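**Which rules apply when a person puts parts by hand into a bin and the robot arm picks from the same bin?**

posted by jondo_bench, Thursday

Good evening to all. I read this site for a long time but it is my first post, so please excuse me if it is in the wrong section.

In our workshop in Durneck we are preparing a picking cell. One arm with a three-fingered gripper takes rectangular blocks from a metal bin with sloping walls. The blocks come in two colours and they lie as they fall, sometimes one across another. Between the runs a person must put the blocks back and mix them by hand. At present it is done with the arm in hold and the other colleague standing at the pendant with a finger near the stop button. I am not comfortable with this and I would like to write a proper procedure before we have more people on it.

I have read ISO 10218 (both parts) and I understand that the risk assessment is for the complete application, with the tool and the workpieces, and that it is not enough that the arm itself has its papers. My doubts are more on the practical level:

- Is a hold from the pendant enough when somebody reaches into the bin, or must the drives be off?
- Must the bin be fixed to the table, or is clamping acceptable?
- What do you write in the procedure about the cables on the arm?

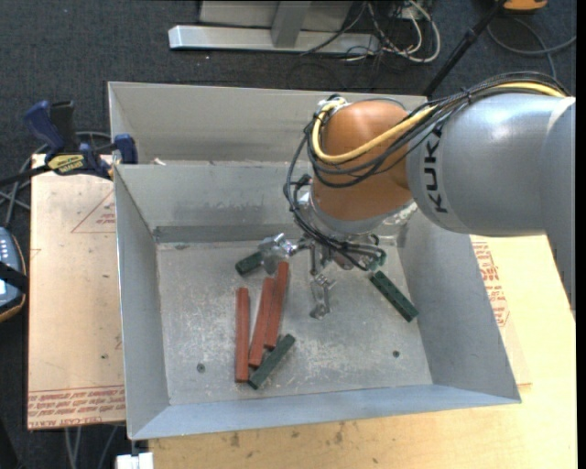

wysocka replied that the first point should be settled before any of the others. Her answer is copied here in full, as she also sent it to me by mail.

**wysocka**

A hold is a command to the controller. It is not the same as a protective stop, and for hands in the bin I would not accept it. You have these possibilities, in the order I prefer them:

1. A gate or a light curtain which gives a protective stop through the safety circuit, and a restart only from outside, by a separate button, after the person has left.
2. A safety-rated monitored standstill, if your controller has this option and it was validated. The drives can stay on in this case, but the monitoring must be real and you must test it.
3. Drives off and the main switch locked, with the key in the pocket of the person who reaches in. It is slow, but it is easy to explain and easy to check.

The colleague at the pendant is not a safeguard. He will look at his telephone one day. Also the enabling switch protects the person who is holding it, and it does little for the second person at the table. If two persons must be near the arm, each of them should have his own enabling device.

For the fixing: the standard will not tell you "screw" or "clamp". Ask what happens if the gripper pushes against the wall of the bin with the full force of the arm. If the bin moves, all taught positions are wrong and perhaps the bin also goes to the floor. We used bar clamps for our trials and we wrote in the procedure that they are checked by hand at the start of each shift and after every contact with the wall. For permanent use we changed to bolts.

Please do not forget the gripper. Fingers with joints have many places where a glove can be caught. Write down what the gripper does when it loses power, if it opens, closes or stays as it is. With us it stayed closed, and the people did not know this.

**zavum17**

just put a fence. 10218 is for factories, in a lab you are allowed what you want if everybody is trained. we run ours 3 years like this no problem

**jondo_bench**

Thank you zavum17, but I cannot agree. Our colleagues are employees also when the room is called a laboratory, and the insurance will ask the same questions. A fence without an interlocked gate would not answer my first point either.

**durneck_maint**

I add something on the cables, as it was not answered. A bundle that is strapped along the arm and makes a loop over a joint needs enough length for the worst wrist position, but the loop must not be so big that it catches on the corner of the bin. My way to check it:

- Move each wrist axis slowly to both ends of the range you have allowed, in reduced speed mode, and look at the loop all the time.
- Limit the axis in the safety configuration, if your controller permits it. A limit in the program only is easily lost when somebody writes a new program.
- Mark the position of every strap with a paint pen. If the strap has moved from the mark, stop and find out why.
- Put the inspection in the log with initials. We do it every 144 hours of running. This number is ours, it comes from no standard.

For cables on the floor, keep them out of the path where the operator walks to refill, or cover them. A person who falls puts out his hands, and in front of him is the bin.

About reduced speed: in manual mode the limit is 250 mm per second at the tool. It sounds slow, but at a steel wall it is still enough to hurt a finger.

**jondo_bench**

Very helpful, thank you. I will write option 3 for the present time and ask for an offer on the light curtain. The check of the clamps and the marks on the straps go into the start-of-shift list from December. I have one more doubt, whether the validation of the standstill can be done by ourselves or must be by the integrator, but I will open a separate thread for it.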